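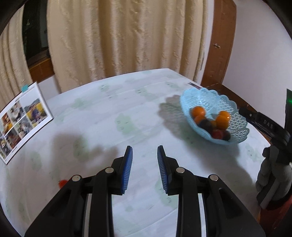

House Rules for Borrowed Tables
Speaker notes, Vega Toledo
Afternoon slot, straight after the coffee. Speak up.

SLIDE 1: Title

Wait for the cups to settle. Say name, say Jasgate, move on. The bio in the program is too long and most of it is about a job I left.

Opening line: "I have come to talk to you about paperwork, and the doors are at the back."

Then the real subject. We collect hand-held gripper demonstrations in people's homes. Dining rooms, kitchens, one sewing room. Everybody in this hall has a standard for the arm that will eventually use the data. Hardly anyone has one for the part where a grown adult stands in a stranger's dining room closing a pair of rubber-tipped fingers on a plum.

SLIDE 2: Where the rules came from

We had a safety document at the start. It ran to 50 pages and came over from our sister site at Filton, where it had been written for a palletizing cell. It told our operators to confirm that the perimeter fence was locked. Operators were working in apartments. One of them wrote "no fence" on the form every morning for all of July, and the form was accepted every time.

(Pause here. People from big plants laugh at this one a little late.)

So we threw it out and began again with what people did with their hands all day. The current version is 3 pages. I would like it to be 2. Barrios, our site in the north, would like an appendix. Talks continue.

SLIDE 3: Rule one, the table belongs to the household

Tablecloth stays on. Operators used to take cloths off, fold them badly, and work on the bare wood, and the recordings were lovely and clean and all looked like the inside of a dishwasher. Homes have cloths on their tables. They have a card propped up on one side and a fruit basket that came from somebody's aunt. If the rule is "record in homes," then record in one.

What you may move: anything breakable, anything hot, anything with a person's name and address on it. Ask first, and put it back where it was. "Where it was" means you looked before you moved it.

What you may not do is improve the place. Do not rearrange the fruit by color. We have had this. I know who it was.

SLIDE 4: Rule two, printed matter

Slow down here, this is the one they'll write to me about.

Photos, brochures, mail, school schedules, the calendar on the fridge. If it shows faces or can be read, the operator asks the householder before recording and writes down the answer. A yes is a yes for that item in that session. It doesn't carry over to next month and it doesn't cover the wedding album in the other room.

Womar, our review tool, flags text and faces afterward. Good. It's a net. I've met teams who treat the net as the plan, and they were very relaxed people.

If asked about blurring: we blur on request and by default for anyone under age. We keep the unblurred copy for as long as the consent form says and then we delete it, and somebody other than the person who deletes it checks that it's gone. Yes, that's two people for one button.

SLIDE 5: Rule three, fingers

Pads get checked at the start of a session and after every break. Seated, not split, not shiny. Fasteners on the linkages get a look and a finger test, same time. It takes less time than finding your other shoe.

Never hand the gripper to a householder's child. They will ask. They'll ask very well. The answer is the same for the householder's brother-in-law, who will ask worse.

Start every take with the fingers open and empty, above the surface, and hold still for a beat. The annotators need that beat. Operators hate it, as they feel foolish, and I tell them the foolishness is already well established by then.

SLIDE 6: Rule four, food

Real fruit is allowed. Budget for it, bring your own, and don't use what was in the basket unless you were told you could. Bruised fruit leaves with the operator. Nobody gets a handled mandarin back as a present.

Wipe the pads between food and anything else. Wipe them between anything else and food. I had these as one line in an early draft and was asked, in writing, which direction it applied to.

[If running late, skip the next slide. If running very late, skip to the numbers.]

SLIDE 7: Rule five, light and windows

Don't close the curtains to get even lighting. Don't open them either. Leave the room as the household keeps it at that hour and log the time. Shadows are fine. Your own shadow on the work is fine, within reason. We turned down good sessions for shadows for months before someone asked which customer had complained. None had.

One exception: if a neighbor is visible and recognizable through the glass, turn the table or turn yourself.

SLIDE 8: Numbers

We audited 1300 sessions against the new rules. The rule broken most was the starting beat. Second was printed matter, nearly all of it answers that were given out loud and never written down. Pads were nearly perfect, and I'd like to credit training, but the checklist won't let the session start without it.

Do not read out the chart. They can read a chart.

Expected objection from the third row: "You're auditing the things you chose to write down." Correct. Offer to send the list of incidents that fit no rule. It includes a parrot.

SLIDE 9: What I'd ask of the room

Write the rules standing up, in the place, holding the tool. Have an operator read them aloud and cross out whatever makes them sigh. Date every version. Throw the old ones away, all of them, including the laminated one in the van.

If anyone wants our text, they can have it, minus the site contacts. Barrios will send you the appendix whether you want it or not.

Questions. Repeat each one into the microphone. Water is on the left.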